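Perception on a Hand-Held Gripper: What the Software Has to Know
Speaker notes, Cirmont workshop, Sep 10, 2022
6 min read

Opening. Say thank you to the organizers. Speak slowly, the room has an echo.

My talk is about software, and mostly about the boring part of it. At Sketton we collect demonstrations with a hand-held gripper and we train policies from them. The policy is the part that people ask about. I want to speak about the code between the camera and the policy, where most of our mistakes of this year were living.

Slide 2, the pipeline. Four stages: reading the images, finding the fingers, estimating the pose of the tool, cutting the recording into episodes. Every stage is a separate process. They exchange messages through a small library of ours called Zanuser. Do not explain Zanuser in detail here, there is a backup slide for this.

Slide 3, finding the fingers. We need the opening width at every image. In the first version we had markers on the fingers, and a detector for the markers. It worked well until a hand or an object covered a marker, and then the width jumped. In July we removed the markers and changed to a small segmentation network. It gives a mask for the left finger and a mask for the right finger, and the width comes from the distance between the two inner edges.

We labeled 2144 images by hand for this. We trained on most of them and kept 643 for testing. Say clearly that the test images come from other sessions than the training images. If they come from the same session, the result looks too good.

Slide 4, the pictures. Leave them on the screen for a while before speaking.
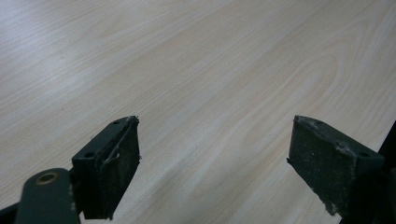
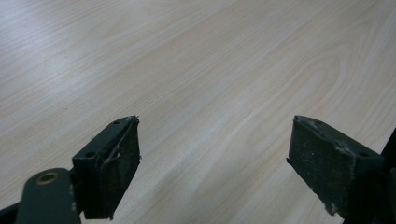
Open fingers over the table, and a grasp on a wooden spatula:

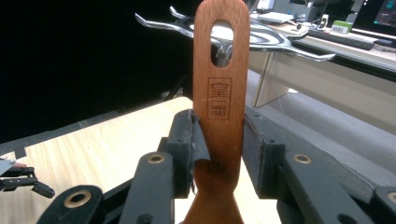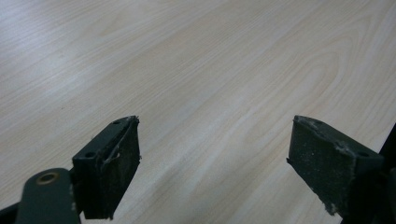
Photos: Sketton, tool camera recordings

Three of these are almost the same picture to a human eye. For the software they are difficult. There is only wood grain between the fingers, and it has low contrast. A feature tracker wants corners. On long wavy lines it finds points that can slide along the line, and the match still looks correct. There is also the light on the upper left side of the table. The reflection depends on where the camera is, so a tracker that holds on to it will follow something that does not belong to the table.

Point to the inner side of the fingers. The pads are worn and they have dust on them, and the edge is not a clean line. Our first edge fit used every pixel on the border of the mask. A loose fiber was then enough to move the line. Now we fit a straight line with outlier rejection, and the small frayed bits are ignored. It is a change of ten lines of code and it helped more than the larger network.

Now the spatula. The fingers are against the two sides of the handle, and there is much more to see in the background: a table, a desk, a keyboard, part of a monitor. This view is good for the pose estimation. For the finger detection it has its own problem. A dark flap curls over the wood at the left pad, and the network must decide if this is finger or object. We label it as finger. I think this is the right decision, but the important thing is that all labelers take the same decision. We wrote it in the labeling guide only after we had two different opinions in the data.

If there is time, mention the brass bushings. They are fixed to the linkage arms, so they move in a known way when the gripper opens and closes. We use them as a second measurement of the width. When the two measurements disagree, the image gets a flag and a person looks at it.

Slide 5, pose. When the camera is close to a plain table we do not trust the visual part very much. The filter increases the uncertainty and the inertial sensor carries the estimate for a short time. We limit this to 10 images. After this the episode is marked as broken, and it does not go to training. Before, we tried to repair such episodes by interpolation. The trajectories were smooth and wrong — a bad combination, because no check was complaining.

Slide 6, the cutting. An episode starts when the width begins to change and the tool is moving. Empty recordings with open fingers are not deleted. We keep them as calibration data for the zero of the width, one set for every session. My colleagues wanted to throw them away, and I understand it, they look like nothing.

Slide 7, tooling. The viewer is called Böttcher. It shows the image, the masks, the width curve and the flags on one page. The most used function is a key that jumps to the next disagreement. Reviewing 1000 flagged images is tiring work, so please make your viewer fast before you make it beautiful. We did it in the opposite order.

Do the live demo only if the network in the room is good. Otherwise use the recorded one, it is on the desktop in the folder "backup".

Slide 8, open problems. Transparent objects, where the mask of the finger continues behind the object. Very dark objects between dark pads. And the drift of the zero when the pads become thinner — we correct it per session, but inside one long session we have no answer yet.

Questions. They will probably ask why we do not put an encoder in the hinge. Answer: we have one on the newer tool, and the camera width is still needed for the older recordings. If they ask for the labeling guide, it can be shared, write down the address.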